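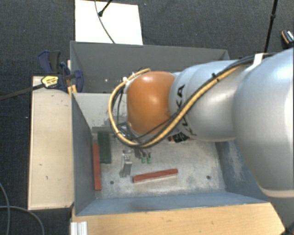
Rustcombe RG-2 Soft-Tip Parallel Gripper
Bin picking and mixed-part handling

Product code: RG-2-S
Availability: in stock, ships from Rustcombe
Trial units: available, see Bench trial kit

Overview

The RG-2-S is a compact electric two-finger gripper for arms that have to reach down into a bin, tote or stillage. The body is kept narrow so the wrist can follow the fingertips below the rim. It is supplied with green moulded fingertips as standard. Bare aluminium fingers and blanks for machining are listed under Accessories.

It is intended for dry, rigid parts with at least one pair of roughly parallel faces: bar offcuts, rectangular blocks, small brackets and similar. It is not recommended for oily castings, sheet or anything with a sharp burr, which will mark the tips and shorten their life.

Specifications

Actuation: electric, self-locking on power loss
Fingers: 2, synchronised
Stroke, total: 70 mm
Overall length, flange face to tip: 254 mm
Supply: 24 V DC
Control: digital I/O or serial
Mounting: standard flange pattern, adaptor plates available
Fingertips: moulded, green, medium hardness
Body colour: dark

Comparison with other units on our bench

We stock two other grippers in this size range and run all three over the same parts before quoting. Each is cycled 1000 times on a fixed layout of bars, blocks and a small upright bracket, then moved to a random layout in a divided steel bin.

RG-2-S: Narrowest body of the three. Clears the bin wall on parts lying close against it, provided the approach is tilted. Tips conform well to painted and bare bar. Slower to close than the Kusine.

Kusine K70: Fastest close and the best position feedback. The housing is wider at the motor end and fouls the divider on corner picks. A good choice for conveyor or tray work, where side clearance is not a problem.

Egger P-series: Pneumatic. Highest grip force and the lowest purchase price, but needs an air line along the arm as well as signal cable. Force is set by regulator, so light and heavy parts in the same bin are a compromise.

Customers picking from flat trays should look at the Kusine first. For deep bins with a divider, we suggest the RG-2-S.

Cabling and dress

Allow a generous loop at the wrist. Most faults returned to us under warranty are broken conductors at the gripper connector, caused by a dress that is tight when the last axis is rotated to its limit. Strap the bundle to the arm above the wrist and leave the remainder free. Check the loop at both ends of travel, at low speed, with the tool at the bottom of the bin - this is where it is most likely to catch on the rim.

The gripper cable must not be tied hard against the robot's own energy supply cable. Use a separate strap or a saddle.

Bench trial kit

The kit contains one RG-2-S, a set of spare tips, an adaptor plate to suit your arm and a Tostetti T4 interface box. The T4 can be wired to most controllers through spare I/O. Trial hire is by the fortnight and is credited against purchase.

For a meaningful result, clamp the bin to the bench. An unclamped bin will creep when the fingers touch the floor or walls, and pick errors will then be blamed on the gripper or the camera calibration. Use your own parts, including the scuffed and out-of-tolerance ones.

Accessories

RG-TIP-M: green fingertips, medium, pair
RG-TIP-H: fingertips, hard, pair
RG-FIN-A: aluminium fingers, bare, pair
RG-PLT: adaptor plate, state arm model when ordering
RG-CBL: replacement cable, high-flex
T4: Tostetti interface box

Fingertips are a wear item and are not covered by warranty. Adaptor plates cut to order cannot be returned.

Data sheet revised 2019-11-23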